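Synchroniser deux bras et trois flux d'images pour l'enregistrement de démonstrations
Outils Irkia, partie 4 : horodatage, rééchantillonnage et contrôle des épisodes
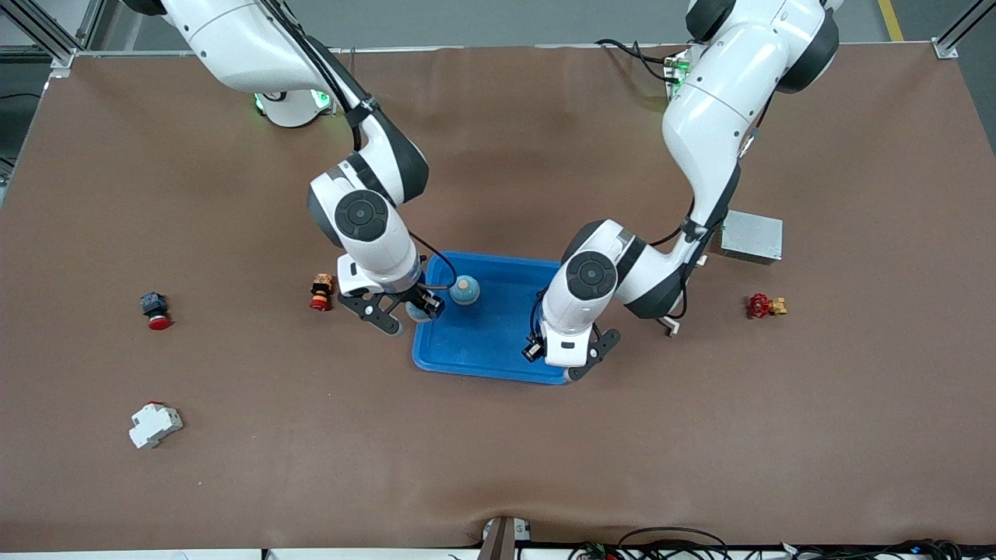 Les parties précédentes traitaient du pilotage des deux bras et de l'étalonnage des caméras. Il reste à produire des épisodes exploitables, c'est-à-dire des séquences où chaque image est associée à l'état articulaire et à la commande de pince qui lui correspondent réellement. Un décalage de quelques dizaines de millisecondes passe inaperçu à la relecture vidéo. Il suffit pourtant à dégrader une politique apprise sur des tâches de saisie, surtout au moment de la fermeture des doigts.

La procédure suppose que l'enregistreur irkia-rec est installé, que les deux contrôleurs répondent et que les caméras de poignet ainsi que la caméra fixe publient leurs images. La tâche utilisée est un rangement de petits composants industriels dans un bac, mais rien dans la configuration n'en dépend.

1. Choisir une horloge unique

Chaque source possède sa propre base de temps. Les contrôleurs datent leurs messages depuis leur démarrage, les caméras selon leur compteur interne, et le poste d'acquisition selon l'horloge système. Il ne faut pas mélanger ces bases dans un même fichier.

La référence retenue est l'horloge monotone du poste d'acquisition. L'horloge système est à proscrire : une correction NTP en cours d'épisode peut produire un saut, parfois vers l'arrière, et le rééchantillonnage échoue alors sans message clair.

Dans le fichier session.yaml :

horloge:
 reference: monotonic
 conserver_source: true
 correction_derive: lineaire

Le paramètre conserver_source garde l'horodatage d'origine à côté de l'horodatage converti. Le surcoût en volume est négligeable et permet de refaire la conversion plus tard.

2. Mesurer le décalage de chaque source

Le décalage entre l'horloge d'une source et la référence s'estime par aller-retour. Le poste envoie une requête, la source répond avec sa propre date, et l'on suppose le trajet symétrique. Une mesure isolée n'a guère de valeur. L'outil en effectue 500 par source, puis ne conserve que celles dont la durée d'aller-retour se trouve dans le premier décile.

irkia-rec sync --sources bras_droit,bras_gauche --mesures 500

La commande affiche pour chaque source le décalage médian et la dispersion. Une dispersion supérieure à la période de contrôle indique presque toujours un commutateur réseau partagé avec les flux d'images. Séparer les interfaces avant d'aller plus loin.

Les caméras ne répondent pas aux requêtes d'aller-retour. Pour elles, on passe par un événement commun : faire exécuter à chaque bras un mouvement bref et franc, puis rechercher le maximum de corrélation croisée entre la vitesse articulaire et l'énergie de différence entre images successives. La caméra fixe voit les deux bras, et son décalage peut donc être estimé deux fois. Les deux valeurs doivent concorder à moins d'une période d'image.

irkia-rec sync --camera fixe --evenement secousse --bras droit
irkia-rec sync --camera fixe --evenement secousse --bras gauche

Attention à la convention de nommage. Le bras droit est celui du robot, et il peut se trouver à gauche dans l'image de la caméra fixe selon le montage. Une inversion à cette étape donne une corrélation faible mais non nulle, assez pour que l'outil renvoie un résultat. Vérifier le coefficient, pas seulement la valeur du décalage.

3. Définir la grille temporelle

Tous les flux sont ramenés sur une grille commune à l'export. L'enregistrement brut reste à la cadence native de chaque source — ne jamais sous-échantillonner à l'acquisition. Pour une première vérification, une grille à 10 Hz suffit et accélère beaucoup la relecture.

export:
 grille_hz: 10
 articulations: interpolation_lineaire
 pose_effecteur: slerp
 pince_etat: interpolation_lineaire
 pince_commande: maintien
 images: plus_proche_precedente

Trois points méritent une explication.

La commande de pince est un signal par paliers. L'interpoler linéairement crée des valeurs intermédiaires que l'opérateur n'a jamais envoyées, et le modèle apprend une fermeture progressive. Le maintien de la dernière valeur est le seul choix correct. L'ouverture mesurée, en revanche, est une grandeur continue.

Les orientations s'interpolent sur la sphère. Avant l'appel à slerp, normaliser le signe des quaternions consécutifs : si leur produit scalaire est négatif, inverser le second. L'outil le fait par défaut depuis la branche Elano. Les versions antérieures ne le font pas.

Pour les images, on prend la dernière disponible avant l'instant de la grille. Prendre la plus proche dans les deux sens introduit une information future, absente à l'exécution.

4. Enregistrer un épisode

irkia-rec start --config session.yaml --tache rangement_bac

L'enregistreur attend que toutes les sources aient publié au moins un message avant de marquer le début. Si l'une d'elles est muette, il affiche son nom et reste en attente. Laisser les bras immobiles pendant une seconde au début et à la fin : ces plages servent à estimer le bruit de repos et à borner la correction de dérive.

Une prise où l'opérateur hésite longtemps peut être conservée, à condition de l'annoter. Une prise interrompue par un arrêt de sécurité doit être marquée comme invalide au moment même, avec la touche x. Le tri a posteriori est plus long et moins fiable.

5. Contrôler le résultat

irkia-rec check episode_521

Exemple de sortie :

episode_521
 messages bras_droit : 2527
 messages bras_gauche : 2527
 trous > 2 periodes : 0
 derive max : dans la tolerance
 commande/etat pince droite: coherent
 commande/etat pince gauche: coherent

Les deux bras totalisent ici 2 527 messages chacun. L'égalité n'est pas exigée, mais un écart important signale une perte sur l'une des interfaces. La ligne sur la cohérence des pinces compare l'instant de la commande et celui où l'ouverture mesurée commence à varier. Le retard doit être positif et stable d'un épisode à l'autre. Un retard négatif signifie que la pince bouge avant d'en avoir reçu l'ordre : le décalage de l'étape 2 est faux et il faut le remesurer.

Ce contrôle ne dit rien de la réussite de la saisie. Une pince qui se ferme sur un objet s'arrête avant la consigne, une pince qui se ferme à vide l'atteint. L'écart final entre consigne et mesure fournit un indicateur utile, à condition de fixer le seuil par objet. Sur les pièces fines, l'écart se confond avec le bruit et l'on revient à l'annotation manuelle.

6. Erreurs fréquentes

« Non monotonic stamp » à l'export. L'horloge de référence est restée sur system. Les données sont récupérables si conserver_source était actif : relancer avec l'option --reconvertir.

Décalage correct en début d'épisode, faux à la fin. La correction de dérive est désactivée, ou la plage immobile finale manque. Le modèle linéaire convient aux épisodes courts. Pour des sessions de plusieurs heures, découper et remesurer entre les blocs.

Images de poignet en retard sur la caméra fixe. Contrôler d'abord le tampon du pilote. Sa profondeur par défaut dépasse souvent une image, et la file se remplit dès que l'écriture disque ralentit. La fixer à un.

Segments manquants après compression. Le module Nalstead encode en tâche de fond et abandonne des blocs si l'espace temporaire est saturé. Il le consigne dans son propre journal, pas dans celui de l'enregistreur.

Esben Hedegaard a signalé un cas supplémentaire : avec une exposition automatique, la date fournie par certaines caméras correspond à la fin de l'exposition, dont la durée varie. Le décalage estimé change alors avec l'éclairage. Passer en exposition fixe, ou soustraire la moitié de la durée d'exposition lorsque le pilote la publie.

Le script de reconversion par lots, écrit à l'origine pour le format Þrastardóttir, se trouve dans le dossier outils/ du dépôt. Il accepte les épisodes de la version précédente et n'écrase jamais le fichier brut. La partie 5 porte sur le découpage des épisodes en segments et sur le format des annotations.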